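May, tube rack task, afternoon session

Back on the pouring bench today with the same layout we settled on at Hurkville: two clear racks, the beaker between them, paper cups out at the sides. I've gone back to calling the task "Gelon" in the log, as the longer name was driving everyone batty. Target is 30 demos by remote control before we let the policy anywhere near the coloured water again.

A few things I want to remember for next time. Go slow on the approach to the rack, slower than feels natural, and pause over the hole before letting the tube down. The rehearsal runs I did in a hurry look fine when you watch them back, but the replays wander terribly (11 of them went in the bin last month, which still stings a bit). And please leave the stirring rod leaning to the right in the beaker! I'd love to vary it eventually, only let's get one version solid first.

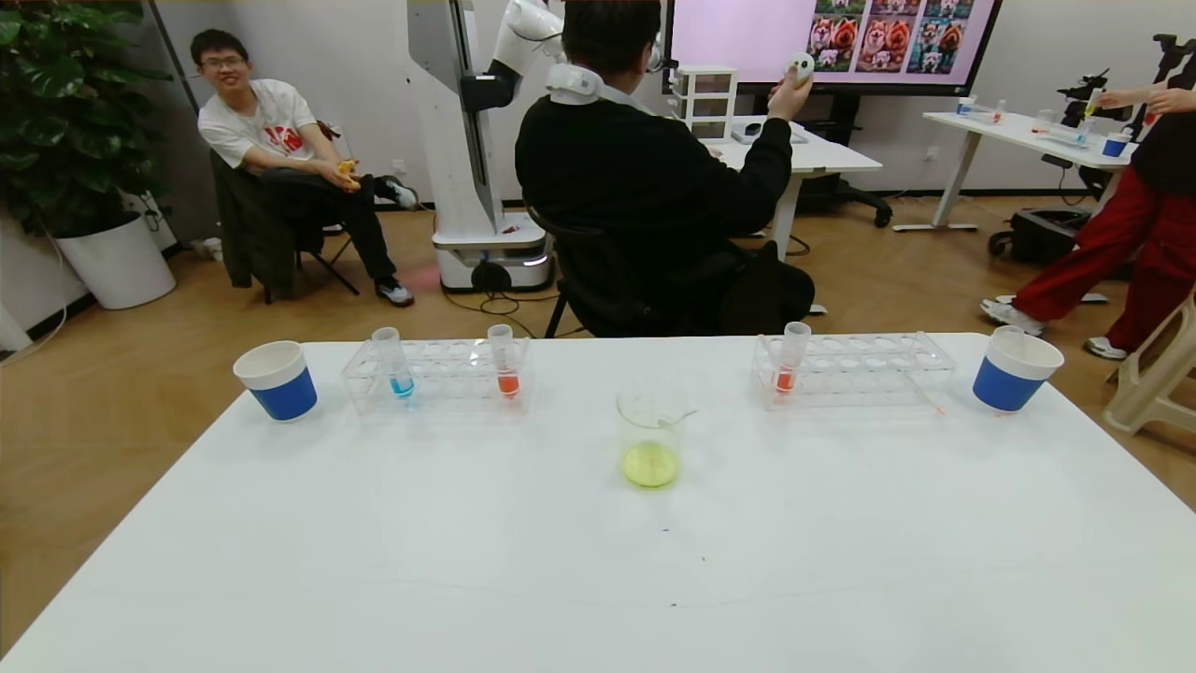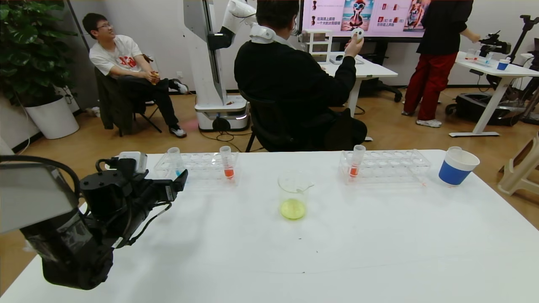
Bench layout: racks either side of the beaker, glass rod leaning right.

I'm still of two minds about the dropper. It's a lovely test of a fine grip, but being see-through and skinny it's a devil to pick out against the rack, and I'd rather save it for the Pirkex set once the tubes are behaving. Same goes for pouring back into the beaker, which deserves its own page.

Almost 14 keepers so far by my tally, depending on how fussy we are about the one where I dithered over the orange tube. Leaving it in for now. Will carry on after lunch tomorrow, and must remember to wipe the table down first, as the grey marks near the front are bugging me.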